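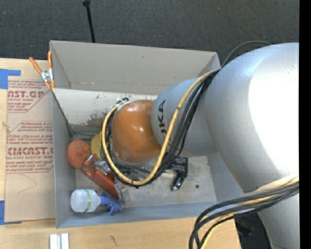 # Re: [cell-practice] Draft 3 of the bin picking checklist, comments wanted

Tarmo, all,

I've read the draft twice now and I'm still not sold. My comments are under the bits I'm answering. I cut the rest.

> On cell-practice, Tarmo Rozīte wrote:
>
> Draft 3 is in the usual folder. The main changes from draft 2:
>
> **4.1** All cables and hoses on the arm shall be dressed so that no loop can enter the bin at any programmed pose.
>
> **4.4** The bin shall be fixed to the work surface. Its position shall be checked at the start of each shift.
>
> **5.2** A test set shall contain no fewer than 600 picks. Success rate shall be reported to one decimal place.
>
> **5.3** Objects in the test set shall be "representative of normal use."
>
> **6.1** The work surface shall be kept clear of items not needed for the task.
>
> Glenys thinks we can freeze this in July if there are no serious objections. Please speak up before then.

Consider this speaking up.

**On 4.1.** I agree with the aim and I think the wording is useless. Look at any arm that has been retrofitted with extra cables on the outside. The yellow line and the black bundle go around the orange joint in one big loop, held with ties, and when the arm is down in the bin the loop is down there with it, right over the objects. Is that a violation? By the draft, yes. So is nearly every research cell I have ever walked into, and they will all tick the box anyway, the same way they ticked it in draft 2. "At any programmed pose" is also the wrong test. A picking cell doesn't have a list of programmed poses. The planner makes them up as it goes.

What I'd accept: state the lowest height the loop may hang to with the arm at its deepest reach, measure it on the real machine, and write the number down. If you can't measure it, say so on the form. And somebody should say what counts as a tie. A few small ones on a thick bundle don't do much for me.

**On 4.4.** How fixed? Bolted, taped, clamped? A spring clamp on the rim of a bin is a clamp. I doubt it's what Tarmo had in mind, but an auditor with a form and twenty minutes to spend will see a clamp and move on. Name the fixing or name the force it has to resist. I don't care which.

Checking at the start of each shift is fine for a plant. Plenty of people on this list don't have shifts.

**On 5.2.** Where does 600 come from? Zübeyde asked this on draft 1 and I never saw an answer. When we tested the Fidar picker we ran 889 picks, and the failures bunched up so badly that I wouldn't have trusted the first 600 by themselves, or a full 1,000 either. One clear bottle in a bad corner can eat a whole afternoon. One decimal place on top of that is decoration. Report the raw counts, by object, and let readers do their own division.

**On 5.3.** This is the one I'd vote against as it stands. "Representative" of what? A fuzzy ball, a spray bottle on its side, a see-through red bottle-like thing and crinkly clear packaging, all bunched up at one wall, is a harder bin than anything in the Cloretell submission, which was matte boxes spread out nicely with gaps between them. Both would pass 5.3. At the very least I want the following on the record for each test:

- how many objects are clear or shiny
- whether they are touching the walls
- who placed them, and whether that person also tuned the system
- what was done with an object after a failed pick

The last one matters more than people admit. Aigars put the object back in an easier spot for half of the Arumugam runs, said so in his notes, and got grief for it. The others didn't write it down.

**On 6.1.** "Not needed for the task" will get you an argument at every site. A sheet of acrylic with its paper still on, lying flat against the bin – needed or not? Ask the tech and it's needed. Ask the safety person and it isn't. I would drop 6.1 and put in a keep-out distance from the arm's path, drawn on the table.

One more thing that isn't in the draft at all. There's nothing about the condition of the bin. Scuffs, dust and stains on the floor of the bin change what the camera picks up, and a bin six months in is a different test from a new one. Laine raised this at the Tokedeck meeting and it seems to have fallen out of the minutes.

I'm not against having a checklist. I've just filled in too many that came out all green on cells I wouldn't stand next to. If July is fixed, freeze sections 1 to 3 and leave the rest open.

I can send replacement text for 4.1 and 5.3 if anyone wants it. I won't be doing 6.1.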